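August, bench notes, Gendcombe room, after lunch

Phone still on the bedside table. Moved it back toward the wall side twice this morning and it has crept forward both times, or I have. The tabletop is round, so there is no edge to square it against, and every "straight" is a matter of opinion.

Handset cord is the real problem. It is coiled, which in theory keeps it tidy, and in practice means it holds a grudge. Unplugged it at the handset end, let it hang, spun it out, plugged it back in. Good for 30 minutes. Then one section flips its coil the other way and the whole thing starts bunching under the front of the phone again. The Jidden checklist says "dress cord neatly behind unit." Whoever wrote that had a desk with a behind.

Tried so far:
- cord tucked under the base: phone rocks when you press a key
- cord looped to the right: sleeve catcher
- cord looped to the left: wide, ugly, stays put

Going with wide and ugly. The line cord leaves on that side as well, so at least all the clutter is in one neighborhood.

Extension for this room is 193 on the Figueiredo sheet and 1812 on the card in the drawer. Dialed both from the hall. 193 rings the bedside. 1812 rings and rings somewhere I could not hear, and I let it go for a while out of sympathy. Card is in the recycling.

Keypad is small dark buttons on white, easy enough to find in low light with the lamp off - tried it with the curtains shut and got the front desk on the first go. Handset sits on the left, so a right-hander lying in that bed ends up reaching across the keys. Not changing it, just noting it before somebody puts it in a report.

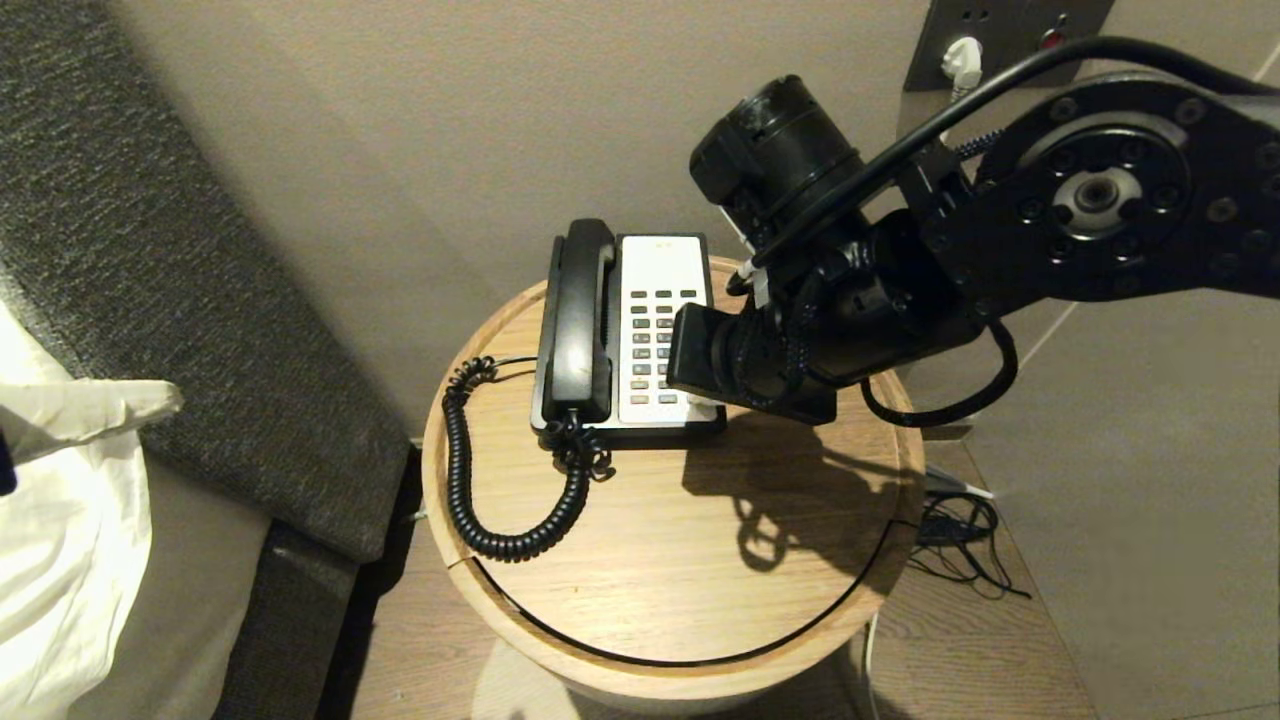 Note came back on the Vimik thread within the hour: just swap the cord for a short straight one and stop fighting it, we did 56 rooms that way and the only complaint was from people who pace.

Fair, though a short cord on a round table means the phone follows the handset onto the floor. Will ask for one anyway and try it from the pillow end. Also need felt pads for the base.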